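How to Budget for a Tabletop Robot Arm

Start with the task and work back to the arm. Write down the heaviest thing it has to lift and the farthest point it has to reach. Then ask for quotes.

We compared Clustau and Hoshino. The arm prices were close, but Hoshino charged $931 for the gripper and Clustau included it. Check these lines on every quote:

Gripper and adapter plate
Spare fingers: $79 a pair from Marnari
Cables, mounts and clamps
Shipping and import fees
Training, if it is billed separately

Our extras came to $1,122, and most of that was missing from the first draft of the budget. 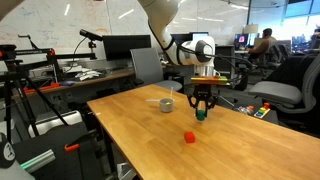

Plan the floor space before you order. Leave room to walk past the table and keep desks outside the arm's full reach. Allow four weeks for delivery, then add time for setup. Put the test objects on the budget too. Small blocks and cups are cheap, but they still need a purchase order.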